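4 min read

Delyth Morgan played the small hall in Mikport in February, and I have been arguing with people about the set length ever since. She was on stage for just under an hour. Tickets were not expensive. Even so, I heard grumbling in the line for coats, and a friend who came with me said she felt shortchanged.

I think the set was the right length, and I think most club shows should be that short.

Consider what a singer with one album has to work with. Morgan has the ten songs on Clollari and a few older ones from when she was still playing in bars. If you ask her for two hours, you get covers, long stories about the van, and a version of the single stretched out with a drum solo. I have sat through plenty of those evenings. The good songs were in there, but I was tired by the time they came.

Part of the trouble is that we now measure music by volume. A streaming page tells you how many people listened this month and how many tracks are on the record. Bands put out deluxe editions with demos that were left off for a reason. Then the tour has to match, and the advertising promises "up to 30 songs a night" as if we were buying paper towels.
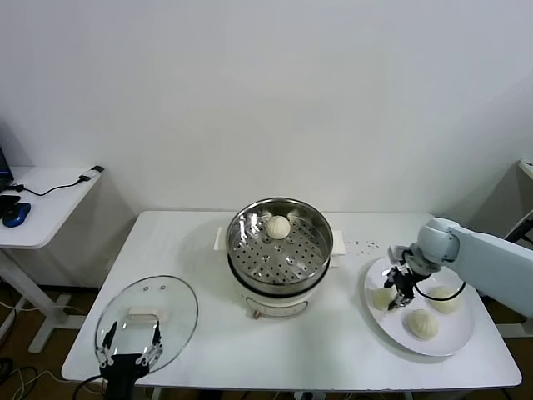
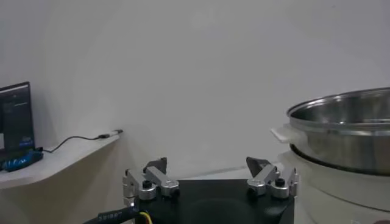
The room matters too. The hall in Mikport holds 240 people and has almost no seats. Standing on a concrete floor for an opening act, a changeover and a headliner already takes up most of an evening. The opener that night was a duo called Citano, who played 5 songs and got off. I bought their record at the table afterward. I doubt I would have if they had played ten, and I say that as somebody who liked them a lot.

I know the argument on the other side. Some people drive a long way. Some hire a sitter. They want the night to feel like it was worth the trouble, and an hour of music can look thin against the gas and the parking. I don't dismiss that. But the fix is to start on time and print the stage times on the ticket. A person who knows the headliner comes on at nine and finishes at ten can plan around it. What makes people angry is standing there until a quarter to ten with no idea what is going on.

There are acts who can fill two hours and more. I saw Morris, the old soul band, in a theater with 4,000 seats, and they could have kept going until morning as far as I was concerned. They also had decades of records to pick from and a horn section that gave the singer a rest every few numbers. A young songwriter with a guitar and a keyboard player should not be held to that.

Morgan ended with a slow song I didn't know, said thank you, and left. The house lights came up right away, so there was no pretend encore either. My friend still thinks we should have had three more songs. I asked her which three, and she named two.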